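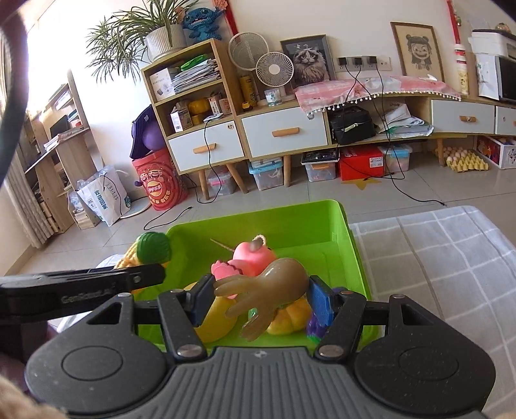

# Toy rotation

Toy rotation is the habit of keeping only part of a child's toys out at one time and putting the rest away, then swapping them every so often. I've been keeping this page on my own little home wiki for a while now, and it has grown from a couple of lines into a proper article (with opinions, sorry!). Where I'm going by my own house and my own two kids, I'll say so.

## The basic idea

You split the toys into groups, you leave one group out, and the others go into a closet, under a bed, up in the attic, wherever you've got room. After a week or a month you trade. Toys that have been away for a bit come back feeling almost new, and the floor is a lot easier to cross in the dark.

I use 3 groups, marked with colored tape. Some families do two and some do one for every month of the year, which sounds exhausting to me, but I've read posts by people who swear by it.

## Where the name comes from

I haven't been able to pin this down. Parents were surely packing toys away long before there was a name for it. My grandmother had a "rainy day drawer" that was locked the rest of the time, and that's the same thing as far as I'm concerned. Nursery schools do it too, usually by changing what's on the low shelves when the class moves on to a new theme.

## Ways of sorting

### By kind

Every group gets a bit of everything: something to build with, something to pretend with, something to cuddle, a puzzle or two. This is what I do and I think it's the easiest to live with, as you never end up with a whole month of nothing but puzzles.

### By theme

Farm things together, sea creatures together, play food together. It looks lovely on the shelf for one morning. In my house the themes get mixed by lunchtime, and the farmer is usually riding on a fish, so I gave up being strict about it.

### By season

Sand toys in summer, craft sets in winter. Works best if you've got a garage. When we lived in Covby we didn't, and the buckets and spades spent all winter in the bathtub corner.

## How often to swap

It depends so much on the kid! Toddlers seem happy with a week or two. My older one wants a month at least, because she sets up long stories that carry on from day to day and gets upset if half the characters vanish. I learned to ask first. In April I swapped everything while she was at her cousin's in Clandholm and I won't be doing that again.

A few toys stay out all year round in our house:

- the bedtime animals
- the big box of blocks
- crayons and paper
- whatever is the favorite of the moment

## Storage

Anything with a lid is good for the put-away groups, and anything without a lid is good for the group that's out. Open bins on the floor mean kids can see what they've got and dump it back at the end of the day. I like light plastic ones with handles. Fabric ones look nicer but ours slumped over as soon as they were half full.

Label the lidded boxes on the short side as well as the top, otherwise you'll be unstacking all of them to find the train track. Take out batteries before a long spell in the attic. And wipe things down before they go away, bath toys most of all, and let them dry right through.

## Does it help?

Plenty of parents say their kids play longer with fewer things out, and that's what I've seen here too. I wouldn't go further than that. Some kids get attached to having everything in reach, and if swapping causes tears every time then it probably isn't worth it. There's also a fair complaint that rotation is just a tidy way of owning too much. I did a full count once, before we moved, and got to 134 toys (a tea set counted as one!). We gave a good part of them away and I still rotate what's left.

## See also

- Hand-me-downs
- Toy libraries
- Rainy day drawer
- Packing for a move

*Last edited 29 December 2018. The section on storage still needs something about board games.*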